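cups-and-holders

README, last touched 9/17/23 (Karabo Steyn). Older notes by Anathi Sibiya are folded in below, I fixed what I could.

What's in here
Clips and stills of paper cups being taken from, put back into and stacked near countertop cup holders. Break room stuff. 2,272 clips, each one a single action on cups. Short, most under a minute. No sound.

Folders
clips/ - the video, one file per action
stills/ - one picture per clip, picked by hand
labels/ - one CSV per site
notes/ - whatever people typed up on the day. Uneven. Naledi's are the good ones.

Sites
Sitex break room, Cundard front desk, Potgieter canteen. 3 sites, 23 tables and counters between them. Potgieter has the most clips by far becuase they let us stay past lunch. Cundard is mostly one counter by the window, watch out for glare in the afternoon files.

Action labels
take - cup leaves the stack
return - cup goes back on or into the stack
tilt - cup is off the stack and clearly not upright
nest - loose cup goes into or over another loose cup
drop - cup is let go without a surface under it
other - please read the notes column before you throw these out

One label per clip in the main column. If two fit, the second goes in label_2. Tilt is a state more than an action, we know, it stayed because I-hsuan Tsao had already labeled all of Potgieter with it.
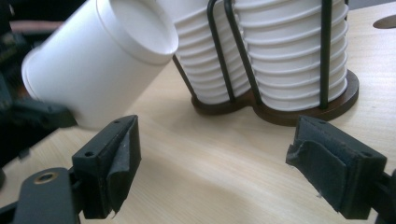
Holder types are in the holder column: single, double, wall, none. Single is one well, one stack. Double is two wells side by side on one base, and it's the type that gave us the most trouble in labeling. With a figure-eight base like the dark brown one, wire rods up around both stacks, you get a left stack and a right stack, and a tilted cup can easily hide part of the one behind it. So stack side is its own column (L, R, unsure). Left and right are as seen in the still, NOT as seen by the person at the counter. Early Sitex rows had this backwards. Fixed in April but if you have a copy from before then, get a new one.

Wall means the tube kind with a pull-down opening. None means the cups are just standing on the counter or still in the sleeve.

Cup columns
color: white, brown, printed. Plain white is most of the set.
rim: where the open end points. up, down, side, unsure.
Size is not recorded. We tried, gave up, the cups got mixed at two of the sites before anyone wrote it down.

Stack height
Don't try to get it from the stills. The tops are often out of view and ridge counting goes wrong fast on a long stack. There is a height_guess column in the Cundard CSV, that was a test, ignore it.

Known problems
- 36 clips have no label at all. Listed in notes/missing.txt. Most are fine to use, they just never got looked at.
- Blur on moving cups. We kept these. If you need sharp ones, filter on blur = 0, but you'll lose a lot of take and tilt.
- White cups on a pale tabletop, bright light, the lower edge of the cup washes out. Worst at Cundard.
- Double holders: a cup coming off one side can rub the other stack. Labeled as one take, on the side the cup came from.
- Two spellings of Potgieter in the file names. Sorry. Scripts handle both.

Splits
train / val / test are by table, so no counter shows up in two splits. Please keep it that way if you make your own. Valdis Koppel has the script, it's called split_by_table and it needs the site CSVs in the same folder or it quits with no mesage.

Not in here
Lids, sleeves, stirrers. Those are in the Cleltitz set, different columns, don't merge them without renaming first. No hot drinks either.

Fixes and questions
Send row numbers and the site name to Naledi Modise. Screenshots alone are hard to trace back. Label fixes go in with the next update, new clips probably not.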